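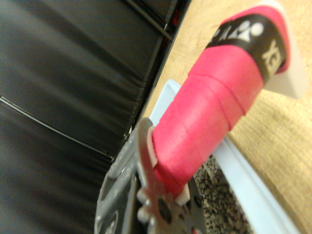 Fri 26 October

Lunch at the Tadstead place again, my fourth visit since July, and the first time I've seen it full on a weekday. Delali Dogbe has put a new board up by the door with the fall menu on it. I had the squash soup and half a ham sandwich. The soup was better than last time, with less cream and more pepper. I want a wrap on my racket handle like the bright pink one, wound on in a spiral with a black band near the top, and I asked Yaw Aryee about it while we waited for a table. He plays Tuesdays and knows where to buy that kind of thing. He said to ask at the counter in Arnden, and then the food came and we dropped it.

Service was slow at the start. One girl was covering the whole front room and the two tables on the porch. She got our order right, and she brought the bread without being asked. Bread is still from Grusby. Yaw thinks they should bake their own. I don't see how, with that kitchen. It is the size of my garage, and they already have soup, the grill and the pies going out of it.

Yaw had the fish. It came with potatoes and a cabbage salad, 18 dollars, up from what it was in the summer. He ate all of it and then part of my sandwich. The fish was a bit dry at the thin end but the crust was good. Pie was apple or pear. We split the pear.

Delali came out after the rush and sat with us for a few minutes. She did 461 lunches last week, which is the most since they opened. She wants to start dinners on Thursdays and Fridays but needs a second cook first. Two people have applied. One of them wanted mornings only. The other is coming in on Monday to cook a trial meal, and she asked if we would be there to eat it. We said yes. She is also thinking of dropping the burger - it sells, but it ties up the grill. I told her to keep it. Yaw said drop it and do a second soup.

Paid the check, left four dollars on the table and drove home the long way, by Arnden. The counter was closed when I got there. Stopped for onions and a bag of carrots.

Not hungry at supper. Had toast and the last of the plum jam. Need to call Yaw on Sunday about what time Delali wants us on Monday, and find out if the parking behind the bank is still allowed.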